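Okimgate Local Legends Project - second progress report to the Bosten Fund

Nov 23, 2018

This report covers the six months since our first one. It says what has been collected, what has been spent, and what is still to do before the grant ends. The budget sheet is attached separately and follows the same headings.

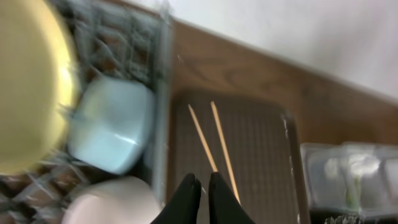
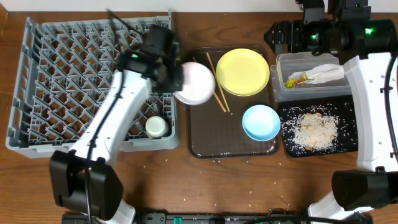 Chopsticks on the brown tray (first picture); dish rack, cup and pink plate (second picture).

## What we said we would do

The grant was given for collecting and writing up the ghost stories and local legends of Okimgate and the villages on the Firlow side of the river. The aims in the original application were:

- to record accounts from residents, in their own words
- to check those accounts against parish papers, newspapers and maps
- to put the results somewhere the public can use them
- to produce a printed walking guide

The first two are well ahead. The third is going slowly and the fourth has not been started, as planned.

## Accounts collected

We now hold 216 accounts. Most are short, a page or less, and a good many are second-hand ("my aunt used to say"). We have kept these in. Each one is marked as first-hand, family or general hearsay, so a reader can tell what they are looking at.

The accounts fall into 17 groups, each built on a single story or place. The largest group by a long way is the Drowned Bell, which is said to ring under the mill pond before a death in the town. After that come the grey woman on Cuypers Lane and the black dog at the Firlow crossing. The smaller groups include a hot spot in the old malt store, a chair that should not be sat in, and a coach with no driver. We had expected the coach to be larger. It is in all the old guidebooks but hardly anyone living seems to have a version of it.

Recording has been done at people's homes, at the library and at two open afternoons. The open afternoons brought in more accounts than the home visits but they were shorter and the sound is poor on several of them. For the next one we will use a separate room for recording and keep the tea at the other end of the building.

## Checking against the records

**The Drowned Bell.** The story says the bell fell from a cart on its way to the church and sank in the pond. The churchwardens' accounts show that a bell was bought and hung without any trouble. They also show that the pond was dug later than the bell was hung. The story may have come from another parish, and there is a very similar one told further down the valley. We have not yet found a printed version earlier than the guidebooks.

**Cuypers Lane.** The lane takes its name from a family of Dutch dyers who had a house at the top end. The woman is usually said to be a daughter of the house who was locked in over a love affair. No daughter of the right age appears in the registers. There was a housekeeper who died there and was the subject of an inquest, and the older accounts speak of a servant and not a daughter. The change seems to have happened within living memory, and we have six accounts which show it part way through, where the woman is a servant in one sentence and a daughter in the next. We think this is the most useful thing the project has found so far.

**The Firlow dog.** Nothing in the papers yet. The crossing was moved when the road was straightened, and the dog appears to have moved with it. People under a certain age place it at the new crossing and older people at the old one. We are plotting these on a map.

**The malt store.** The building was gutted by fire and rebuilt. We are waiting on the owner for permission to look at the deeds.

## Public access

The website is behind. The test version has two of the groups on it and works on a phone, but the search does not cope with place names that have more than one spelling, and there are a lot of those. The developer has given us a list of what needs doing and we have agreed to it. We now expect to open the site in January.

Some people have asked for their names to be left off. A few have asked for the house not to be identified either, mostly where a property may be sold. We have agreed to this in every case. It does mean that some accounts will appear online with only the village given.

## Spending

Spending is under budget on travel and over on transcription. Transcription took longer than we allowed for, mainly with the recordings from the open afternoons. We would like to move part of the travel money across to cover it. No extra money is being asked for. If the Fund is content with this, a line by email would be enough for our records.

The equipment heading is fully spent and nothing further is needed under it.

## Problems and changes

- The newspaper microfilm at the county office was out of use for part of the summer. Work on the coach story was put back and is now under way again.
- One landowner has refused access to the path by the mill pond. The walking guide will have to view the pond from the road - this is a poorer view but a safer walk.
- We had several requests from ghost-hunting groups for exact locations. We have not given out anything that is not already in print.

## Next steps

1. Finish checking the remaining groups, starting with the chair and the coach.
2. Fix the place-name search and open the website.
3. Hold one more open afternoon, this time in Firlow.
4. Draft the walking guide and get quotes from printers.

A sample of the transcripts can be sent on request. The final report will include the full list of accounts and a copy of the guide.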